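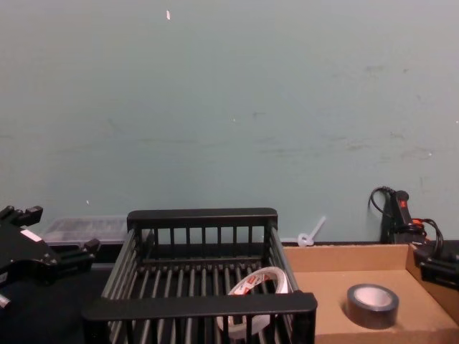
Tape at the supply bench: one roll in the black rack, the duct tape in the cardboard tray.

Stornildale Supply Bench Project
Progress report to the Jurumeo Fund, June 2021

This report covers the second stretch of the grant. The proposal promised that sorting the supplies at the Stornildale workshop into fixed containers would cut the time people spend looking for things. I was doubtful when we applied and I remain doubtful, though less so on a couple of points. You asked for plain reporting, so I have left out the kind of language we used in the application.

What was done

The old shelf unit came down in May and its contents were sorted over two long evenings. We kept what was usable and threw out or gave away the rest. Of the grant, 58 percent has been spent, most of it on the shelf removal and on containers bought through Fallahi. The unspent part is being held until we know whether the current arrangement deserves more money.

The layout on the bench follows the plan drawn up by Kunach, with one change. Kunach wanted matching bins with printed labels. I turned that down on cost. Whether people put things back depends mostly on how easy it is to put them back, and a matching set of bins would have eaten the budget before we learned anything.

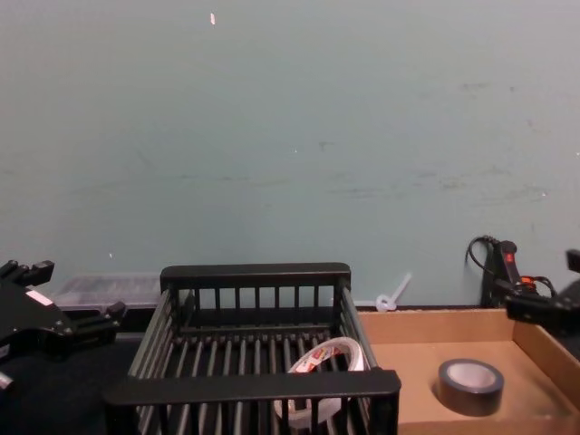 Tape was chosen as the first category to sort, being the thing most often reported missing. The rule is that clear packing tape lives in one place and goes back there after use. So far the rule is followed by the people who agreed with it in the first place. The black slatted basket does at least make it hard to claim you couldn't find the roll, even with the thing tilted over on the slats. My objection is to the size. A basket that big invites everything else on the bench to join the tape, and Kunach's plan has no answer to that beyond asking people not to.

The wall behind the bench has scuff marks on it. The application had a line for repainting. I don't recommend spending on it now, and I would like permission to move that amount to the storage line or hand it back.

What the log shows

We kept a sign-out sheet for small supplies. It has 23 entries for the period, and 5 of them record an item that was not where it was supposed to be. The fund's template asks for a percentage improvement over the earlier period. I have left that box blank. We had no sheet before the grant, so any figure I put there would be a guess with a decimal point on it.

I would also be careful with the 23. Several regular users told me they don't bother to sign for tape, and I believe them. The sheet probably says more about who likes filling in sheets than about who used what.

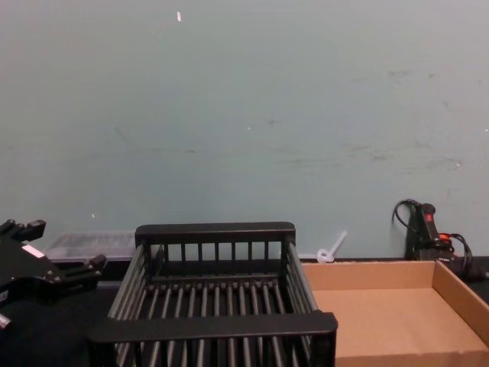 Open trays were the cheapest item in the budget, and they were meant to catch things in use during the day, to be cleared at closing. Clearing has been patchy. I will grant that the cardboard one next to the basket can be empty, as it is here, but a bare tray proves little about habits. Loose bits are the harder problem - a single white cable tie lying by the wall, between tray and basket, belongs to no category in the plan. The lidded clear container is a better idea in principle, but through the plastic its contents are only gray shapes, and people won't open a lid to check. It needs a label, handwritten if necessary.

Corded tools are not covered by the project at all. They should be. Cords take up more of the bench than the tape ever did, and I asked for them to be included at the start.

Spending and next steps

No further containers will be ordered this period. Fallahi has offered a discount on a larger order, which I have declined. A bigger purchase would commit us to a layout that hasn't been tested through a busy month.

For the next period I propose the following: label the clear container, add a place for cable ties and other small fasteners, try a smaller basket for the tape, and write a rule for corded tools. The sign-out sheet will continue in a shorter form, with a column for where the item was found. If the share of misplaced items doesn't come down, I will recommend closing the project early and returning the balance.

Receipts for the containers and the shelf removal are attached. The disposal receipt is still missing and will follow separately.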